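The disassembly cell came back to me in September with a note taped to the controller that read "drops RAM, sometimes." Finn Engelhardt wrote the note and then left for three weeks, so that was all the handover I got. What follows is what I did to it, mostly for my own reference, and for Till Wendt, who takes over the late shift and has asked for it in writing.

The cell does one job. A used desktop tower goes on the table on its side with the panel off, the arm takes out the parts worth keeping, and each part goes into its own place in a printed tray. Ukstead sends us the towers. They are mostly the same family of office machine, with tool-free rails and blue plastic wherever a person is meant to put a finger, and that is why the project was possible at all. A case full of screws would be a different cell.

## Starting point

I ran 20 cycles before touching anything. I always do this now. Two years ago I "fixed" a palletizer for a full afternoon before finding out that it had been fine and the pallets were wrong.

Out of 20 cycles, the RAM module was dropped or placed crooked in seven. The hard drive went into its slot every time. The CPU went into its pocket every time but one, and on that one it landed on the rim and had to be nudged down. So the arm could find the tray, and it could find the case. What it could not do reliably was hold a thin board by its edges and let go of it in the right place.

My list of suspects, in the order I checked them:

1. Fingertip wear
2. Tool center point off
3. Tray moved or warped
4. Cable pulling on the wrist
5. Grip force set by somebody in a hurry

## Fingertips

The fingers were worn, but evenly. I measured both against the spare set in the drawer and the difference was small enough that I almost left them. I changed them anyway, four screws, and marked the old pair with a paint pen so they don't find their way back into the drawer as "spares." Torque the screws by hand with the short key. The long key will strip the inserts.

Another 20 cycles. Six bad. No real change.

## Tool center point

This one was off. I put a pointed pin in the gripper and a second one on the table, touched them tip to tip, and then rotated the wrist through four orientations. The tips should stay together. They wandered, and they wandered more in the orientation used for the RAM pick than in any other. The drive pick is done close to the orientation Finn calibrated in, so it never suffered.

I retaught the point with the usual four-pose method and then did it again from scratch, to see whether the two results agreed. They did. If they don't, throw both away and check that the pin is seated.

After that I went back to the teach positions over the motherboard one at a time, at low speed, with the pendant in my hand and my thumb where it should be.
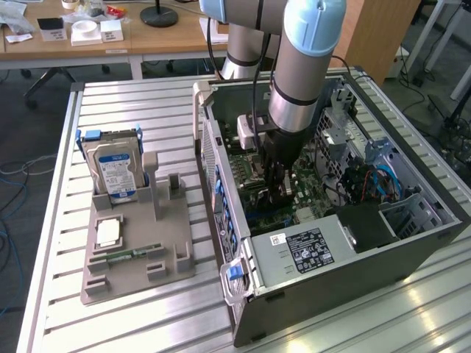

**Filed under: Cell notes / Brorkis tray**

The tray was the next thing. It's the gray printed one that came out of the Brorkis job, with a slot at the back for the drive, a square pocket for the CPU and a long slot for the memory. The drive stands upright with its blue rails still on, and I left that alone. Taking the rails off would be another operation and the people downstream want them on.

The memory slot is the fussy part. The small retaining blocks around it are there to keep the module from walking, and they leave very little room. Checked with a module of known length, the slot was fine at one end and tight at the other. The print had taken a slight bow, I think from being stored on its edge next to the radiator. I filed the inside faces of the tight blocks by hand, a few strokes at a time, and tried the module after each pass until it dropped in under its own weight. Then I put a small chamfer on the top edges. The chamfer should have been in the model from the start. It is in the model now, and the next print will have it.

I also retaught the tray as its own frame. Before this, every pocket was a separate point in the base frame, so if the tray got bumped you had to reteach all of them. Now it is three touches: origin, along the long side, across. Till, please use the three touches and do not edit the pocket positions one by one. If a single pocket is off, the tray is damaged or dirty.

### Cable

The cable runs along the arm down to the tool, with a loop for slack. I cut the ties and reset them. The test is simple: jog the wrist to both ends of the travel the program uses, and feel the cable at each end. It should be loose in your fingers. At the far end of the RAM pick it was not. It wasn't tight enough to fault anything, but it was enough to put a side load on the wrist at the worst moment. Two more fingers of slack and a new tie position took care of it.

Don't add more slack than that. The drive cage side of the case has bundled cables in it, and a big loop near a lot of small loops is asking to be caught.

### Grip force

Force was set at 27 on the controller's scale. I have no idea why. There is no comment in the program. I dropped it to 20 for the memory and left the drive and CPU values alone. At 12 the module slipped during the lift. I also changed the release so that the fingers open in two steps with a short pause between – the module settles against the blocks first and then gets let go.

## Result

Another 20 cycles with everything in, and one bad placement. That one was a module with a heat spreader on it, thicker than the program expects, and I would count it as a part we don't handle yet. Ní Mhurchú asked whether vision would sort that out. Possibly, but a go/no-go on finger opening at the pick would catch it too, for the price of an if statement. I'll write that next.

Maintenance, for the card on the controller:

- Wipe fingertips at start of shift. Dry cloth, no solvent.
- Pin check on the tool center point every 2,000 cycles, or after any collision, however slight.
- Three-touch the tray frame whenever the tray has been lifted.
- Feel the cable at both ends of travel.
- Store trays flat.

The old program is saved on the controller with Finn's initials in the name. The Trernuvham cell runs a copy of it with the same tool definition, so somebody should do the pin check over there before they start filing anything.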